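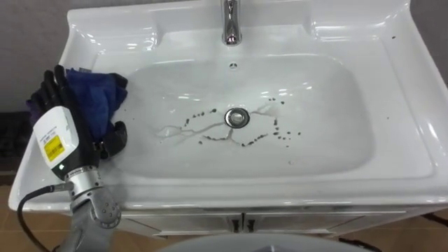 Why do people let the tap run before they fill a glass?

Mostly habit, going by what our households told us. They learned it from a parent, and a good many of them couldn't say what the running was meant to get rid of.

4. What people told us about the first glass

I should say up front that I'm a runner myself. I grew up in Bungate, where you let the cold tap go until it felt properly cold on your wrist, and I carried that with me through two moves and one very expensive water meter. So when we started the interviews in Birska I expected to hear my own reasons coming back at me (old pipes, stale water, that sort of thing). I heard plenty of others.

We visited 40 households, 26 of them in Birska and the rest in Drirkau. I asked everyone the same opening question, which was simply how they get a drink of water at home, and then I tried hard to keep quiet. People talk about water far more than you'd guess! One woman in Drirkau gave me most of a morning on the difference between her kitchen tap and her bathroom tap, which she wouldn't drink from at all, though she brushed her teeth with it twice a day.

That split between rooms came up so often that we added it to the coding sheet (see Section 3). Kitchen water was "for drinking" and bathroom water was "for washing," even in apartments where both taps come off the same riser. Figure 4 shows a bathroom basin, the fixture most often named as the wrong place to fill a glass. When I asked what was wrong with it, the answers were about the room: it's where you spit, it's where you shave, it's just not where water comes from.

The running itself was harder to pin down. People's guesses at how long they ran the tap were all over the place, so we asked them to catch the water in a jug for us. The largest single catch was 750 milliliters, from a man who had told me he "barely" ran it. I don't think he was fibbing. He was talking to me the whole time, and the tap was doing its thing in the background.

We coded the reasons with the Tang scheme, which sorts them into 3 groups: taste, safety, and manners. I had doubts about manners as a group until Birska, where several people said they'd run the tap for a guest and skip it when they were alone. I've kept those answers separate in the next section.

Figure 4. Bathroom washbasin with chrome faucet and drain.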